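Ticket 480: Bin picking cell, open day at Arnusville
Site: Pemivitz training hall, Arnusville
Opened by: Oluwatosin Akinola
Status: Closed, one follow-up

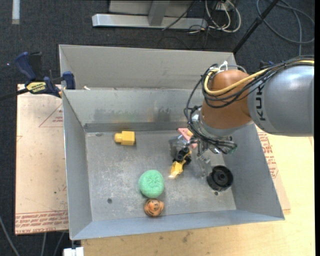 Problem

The picking demo stopped 3 times during the morning run-through for the September open day. Each time the arm went down for an item near the bin wall, slowed, and went into a protective stop. No damage found on the arm or fingers. Visitors due at 1:00 p.m., so this was logged as urgent.

Setup

KUKA arm, Najjar picking program, standard demo toys in the metal bin. The bin is held to the table with a bar clamp. Program speed was set to 80 percent for the show. We normally test slower than that.

Log

8:40 a.m. First stop. Target was the orange tiger ball close to the front wall. Jogged the arm up by hand, cleared the message, restarted.

8:55 a.m. Second stop, same ball. Put it back where it was so we could repeat the fault. Checked the cables along the arm and around the wrist for snags. They had enough slack at full reach.

9:10 a.m. Third stop, this time on the black cup by the right wall. That ruled out the ball. Both items were close to a wall, and the picks on the green ball and the yellow block had gone through without trouble.

9:25 a.m. Measured the bin position against the setup sheet. The back edge was off by several millimeters. The bin was moved for cleaning the night before and clamped again by eye. The program still had the old wall positions, so it thought it had more room than it did.

9:50 a.m. Loosened the clamp, squared the bin to the marks and tightened it again. Ran the wall check at low speed. All four walls passed.

10:15 a.m. Ran the full cycle at low speed, then at 80 percent. No stops. Moved the pink piece and the toy vehicle next to each other to see if the fingers would catch one while going for the other. They did not.

11:30 a.m. Left it running until lunch. 196 picks, no protective stops. A few missed grips on the vehicle, all picked up on the second try.

Notes from the afternoon

Demo ran from 1:00 to 4:00 p.m. with no faults. The visitors from Bredasmont asked what happens when an item is right in the corner. The program skips it and comes back later – we showed them this twice.

Follow-up

Add the wall check to the startup sheet, to be done any time the clamp has been off. Assigned to Oluwatosin Akinola. Ticket can stay closed while this is done.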